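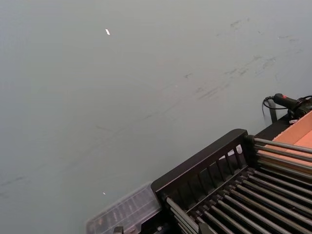 3 min read

Do desks get cleaner or do we just move the dirt around?
Project report, Abdul-Rahman Opoku and Sem Meijer
Handed in Thu 30 April

Why we picked this

Sem's idea originally. We both have lunch in the Hutley building and the tables there get wiped every day, but they still look kind of tired. Grey tops are the worst for it, dark scuffs show right up and so do little white bits. So the question was: does the way you wipe matter more than what you wipe with? Our teacher wanted us to do water quality like everybody else. We didn't want to do water quality.

Background

Most of what we read was about germs and not about marks, so it only half helped. Main thing is that soap lets grease mix with water so it can be carried off. A cloth also has to hold on to what it picks up. If it's already full it leaves stuff behind somewhere else. Scuffs are different, usually it's a bit of rubber or shoe sole that got rubbed onto the surface, and soap doesn't do much to that. You need friction. Too much friction and you get scratches, and scratches fill with dirt later. That last part came from the Stolberg leaflet in the custodian's closet, which was more useful than most of the websites.

What we did

We asked people to fill in a short survey first. 162 answers, mostly from our own grade so not a fair sample, we know. Then the wiping test. 16 table tops, all the same kind, split into groups:

Plain water, paper towel
Dish soap and water, cotton cloth
Dish soap and water, microfiber cloth
Dry microfiber only

Each top got 6 wipes, left to right, same person every time (Sem, because his arm is longer). Pencil dust, a smear of butter, and a scuff made with an old sneaker. After drying we both gave it a score from bad to good without telling each other, then compared.

We did 3 rounds. There was supposed to be another one but the room was booked for the Rebane choir thing and we lost the afternoon.

Results

Butter – soap won easily, didn't matter which cloth. Plain water just spread it into a bigger shiny patch.

Pencil dust – dry microfiber was best. Wetting it made gray soup that dried in lines.

Scuffs – none of them worked well. Soap with microfiber was a bit better than the rest but the mark was still there in every round. Abdul-Rahman tried a pencil eraser afterward, not part of the test, and that took most of it off. Should of been in the test from the start.

From the survey: most people said they never wipe a table themselves, and the most common complaint was sticky, not dirty looking.

What went wrong

The butter was softer in round two so that smear went on thicker. Our scores disagreed a lot on pencil dust, Sem is stricter. Also we rinsed the cloths in the same bucket until Ms. Gidik pointed out what we were doing, so round one is probaly worse than it should be. We left it in anyway.

If we did it again

Clean bucket per cloth. Eraser as its own group. Photos before and after from the same spot so the score isn't only our opinion. We'd like to try the rest in June when the tables by the gym are free, if we can get permission.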